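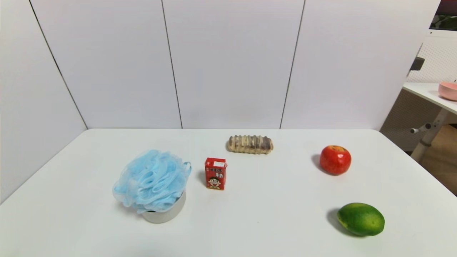 니스트포트(Nistport)로 이사 온 뒤 제일 두꺼운 읽을거리는 분리배출 안내서다. 25쪽. 전세 계약서보다 길고 계약서보다 진지하다. 품목이 231개 실려 있는데 가나다순도 아니고 재질순도 아니다. 쓴 사람이 집 안을 걸어 다니면서 눈에 띄는 대로 적은 것 같다. 하늘색 샤워볼은 망사처럼 생겼고 어딜 봐도 플라스틱 집안 출신인데 일반쓰레기로 가고, 그 밑에 받쳐 둔 짤막한 은색 캔은 당당하게 금속류로 간다. 같이 쌓여 있어도 갈 길은 다르다. 빨간 종이팩은 또 다른 통이다. 이 얘기를 좀 길게 해 보려고 한다.

2/
먼저 종이팩. 평생 종이인 줄 알고 종이 칸에 넣으며 살았다. 이름이 종이팩이니까. 근데 안내서에는 종이팩을 종이류에 넣지 말라고 굵은 글씨로 적혀 있다. 안쪽에 코팅이 있어서 따로 모아야 한단다. 그럼 이름을 바꾸든가요.

3/
씻고, 펼치고, 말려서 내놓으라고 한다. 그래서 우리 집 싱크대 옆에는 늘 배를 가른 우유팩이 널려 있다. 친구가 놀러 와서 건어물 하냐고 물었다.

4/
우리 건물 이름은 이토멘(Itomen)이고, 이토멘에는 분리수거장이 두 군데 있다. 앞마당 쪽은 통이 다섯 개, 뒷문 쪽은 일곱 개. 뒷문에만 있는 통 중 하나에는 '기타 가능'이라고 쓰여 있다. 뭐가 기타이고 누가 가능한지는 모르겠다. 아침 일찍 가 보면 거기가 제일 꽉 차 있다. 사람 마음 다 똑같다.

5/
안내서 7쪽에 나오는 '이물질'이라는 단어를 한참 생각했다. 고추장 통에 묻은 고추장은 이물질이다. 근데 고추장 통 입장에서는 고추장이 본업 아닌가. 아무튼 씻어야 한다. 기름기는 찬물로는 절대 안 빠지고, 뜨거운 물을 틀면 내가 지금 뭘 아끼고 있는 건지 슬슬 헷갈린다.

6/
팁 하나. 고추장 통이나 케첩 통은 설거지 끝나고 남은 거품물을 좀 부어서 뚜껑 닫고 흔든 다음 하룻밤 두면 된다. 다음 날 한 번만 더 헹구면 끝. 이 정도면 꽤 괜찮은 방법이라고 생각하는데 가족 단톡방에 올렸더니 읽음 표시만 남았다.
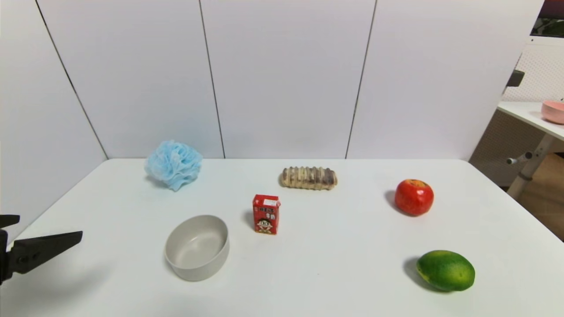
무투아 타누이(Mutua Tanui) 님은 여기에 답글로, 자기 동네에서는 비닐 라벨을 안 떼면 수거를 안 해 가고 빨간 스티커만 붙여 놓는다고 했다. 그 스티커가 또 잘 안 떨어져서 결국 라벨 하나 떼려다 두 개를 떼게 된다고. 읽고 나서 니스트포트가 조금 좋아졌다.

8/
라벨 얘기가 나왔으니 말인데, 절취선을 믿지 마시라. 점선은 그냥 무늬다. 나는 손톱으로 시작해서 이로 갔다가 가위로 끝낸다. 잘 뜯기는 생수병을 만나면 그 회사에 편지를 쓰고 싶어진다. 쓴 적은 없다.

9/
다음은 오골라(Ogola). 우리 동네에서 쓰는 분리배출 검색 앱이다. 품목을 치면 어디에 버릴지 알려 준다. '볼펜'을 쳤더니 "분해 가능 여부를 확인하세요"라고 나왔다. 확인했다. 분해됐다. 스프링은 어딘가로 날아갔고 2월에 소파 밑에서 찾았다.

10/
'우산'을 치면 더 대단하다. 천과 살과 손잡이를 따로따로 떼라고 한다. 비 오는 날 뒤집힌 우산을 들고 집에 오면 그때부터 2차전이다. 나는 우산을 해체하다가 우산이 얼마나 튼튼한 물건인지 처음 알았다. 바람한테는 왜 그렇게 쉽게 져 줬는지.

11/
'마음'도 쳐 봤다. 검색 결과 없음. '혹시 마요네즈를 찾으셨나요?' 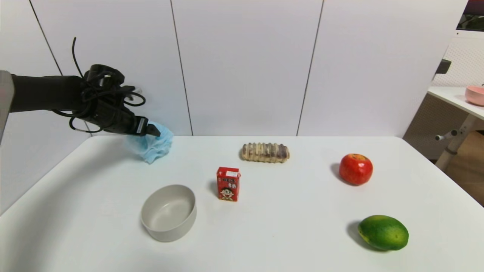 헌 옷이나 수건도 수거함에 넣으면 되나요?
옷은 되고, 수건은 동네마다 다릅니다. 니스트포트 안내서 기준으로는 깨끗하고 해지지 않은 수건만 의류함이고, 걸레로 쓰던 것과 솜이 든 베개나 방석은 종량제 봉투입니다. 솜이불은 대형 폐기물 스티커를 사서 붙여야 하고요.

13/
그 스티커를 파는 데가 포나인(Fornine)이라는 가게다. 문구점인지 철물점인지 아직도 모르겠다. 방석용 제일 작은 스티커가 2,000원이다. 방석을 산 값을 생각하면 버리는 게 더 정중한 대접이다. 사장님은 뭘 버리냐고 꼭 물어보신다. 대답하면 "아이고, 아깝다" 하신다. 나는 두 번이나 도로 들고 집에 왔다.

14/
깨진 그릇은 재활용이 안 된다. 안 깨진 그릇도 안 된다. 유리 칸에 사기그릇을 섞어 넣으면 유리를 다시 녹일 때 문제가 생긴다고 안내서에 나온다. 두꺼운 신문지로 싸서 전용 마대에 넣으면 되는데, 요즘 집에 신문지가 있는 사람 손. 나는 안내서 구판으로 쌌다. 드디어 쓸모를 찾았다.

15/
여기까지 쓰고 나서 버리러 나갔다가 앞집 분을 만났다. 서로 상대방 봉투를 슬쩍 봤다. 이 동네에서는 그게 인사다. 그분 종이팩은 네 귀가 딱 맞게 접혀 있었다. 나는 내 걸 등 뒤로 돌렸다.

16/
치킨 뼈는 일반쓰레기, 귤껍질은 음식물, 호두 껍데기는 다시 일반. 기준은 동물이 먹을 수 있느냐라고들 하는데 양파 겉껍질에서 또 막힌다. 이건 다음에 따로 쓰겠다. 지금은 우유팩이 다 말라서 걷으러 가야 한다.

댓글 4

바다쪽창문: 샤워볼 재활용 안 되는 거 지금 알았어요. 몇 년을 플라스틱에 넣었는데 수거하시는 분들께 죄송하네요.

감자두알: 뒷문 '기타 가능' 통 저희 건물에도 있어요. 저는 거기에 멀티탭 넣었다가 다시 뺐습니다. 밤에요.

moss_e: 우산은 손잡이부터 돌려서 빼고 꼭지 나사를 풀면 천이 한 번에 벗겨져요. 살부터 건드리면 손 다칩니다.

감자두알: 양파 편 기다립니다

이 사이트는 더 나은 이용 환경을 위해 쿠키를 사용합니다. 계속 이용하시면 쿠키 사용에 동의하는 것으로 간주됩니다. 동의 | 설정 변경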